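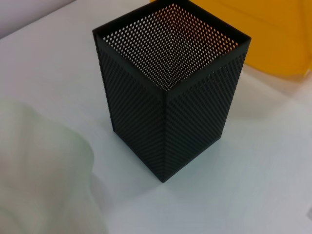
3.2 Desk objects and the "parking" habit

The second theme that came out of the interviews was what we ended up calling parking. People put a thing down on a shared desk, mean to come back for it, and don't. It then stays. In the diaries this was the most common kind of entry by a long way, more common than the shared-stapler fights we had expected from the pilot (Section 2.1).

Data for this section: the diaries from all 4 offices (Trirkon, Grimham, Shahbazi, Ruma), plus follow-up talks with staff at the first three. Ruma pulled out of the follow-ups in January, their move was brought forward. So anything below about reasons and feelings is three offices only. Diary entries were coded by Babaei and Alipour working apart, then compared; where they split, Onyshchenko decided. 666 entries in total, 99 of them dropped as unreadable or as not being about objects at all (complaints about heating, mostly).

We sorted parked things by how they got treated by the next person to sit down. Food and drink first. Staff were firm that an open drink is "still someone's" and would work around it for most of a day. A closed bottle was less clear. Some moved it to the window ledge, some left it, one person at Grimham said she would water the plant with it. Fruit was odd. Fruit in a bowl was read as shared, fruit straight on the desk was read as private, and this held in every office we could ask. Same fruit, same desk. Several people said the bowl was an "offer" without us using the word.

Containers did more work than we had planned for. A pen holder, even with hardly anything in it, was taken to be part of the desk and not a personal thing. It was almost never moved, and pens got added to it by people who did not own it or know who did. Compare mugs, which were used as pen holders just as often in the diaries but got moved, washed or taken home. Lưu's reading is that a pen holder has only one job so there's nothing to be unsure about. We think that is partly right but it doesn't cover the trays, which also have one job and which were moved all the time. See 4.3.

Figure 2 gives the general mix we have in mind when we talk about a light desk, as against the heavy desks in Figure 4. 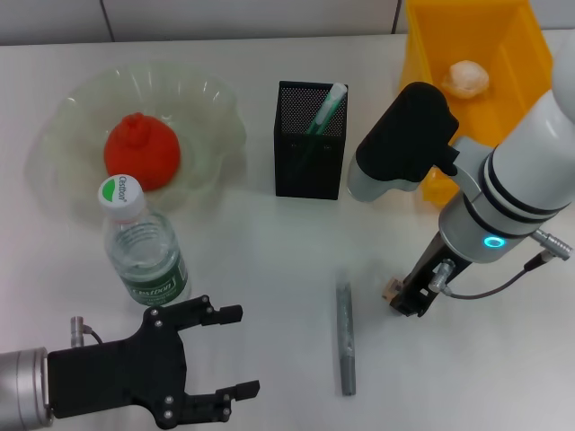
Figure 2. Light desk: fruit in a clear bowl, water bottle, mesh pen holder with one green marker.

Light desks were rated "free to use" more often than heavy ones, no surprise. But they also drew more hesitation in the talk-throughs. With a heavy desk people decided quickly that it was taken and walked on. With a light desk they stood there. Looked for a coat, checked the chair. One participant at Shahbazi:

"If it's covered in stuff, fine, that's somebody's. If it's one or two bits I don't know what I'm looking at. I'd probly sit down but I wouldn't get comfortable."

Not getting comfortable came up again and again, and seems to be the real cost here. People on light desks unpacked less, took more breaks away from the desk, and in the diaries wrote down being "ready to move." We did not measure output and make no claim about it.

Two limits on this part. First, the diary form asked for "things left behind", which may have pushed people toward writing down food and away from paper, since paper is not really seen as a thing. Ngcobo raised this at the pilot stage and the wording should of been changed then. Second, none of the offices had a written rule about clearing desks when we began. Trirkon brought one in on 12/04/2021, partway through the diary period, and entries there drop off sharply after it. We kept the early Trirkon entries and marked the later ones, and the pattern for bowls and pen holders looks the same with the later ones left out.

What the rule did not change was the pen holders. They were listed in the Trirkon notice as items to be removed. More than 3 follow-up talks mention them still being on the desks weeks later, and the people who mentioned them did not see it as a breach. "It came with the desk," one said. It had not, as far as we could find out from the office manager.

3.3 turns to chairs, where the pattern is different and the feelings were a good deal stronger.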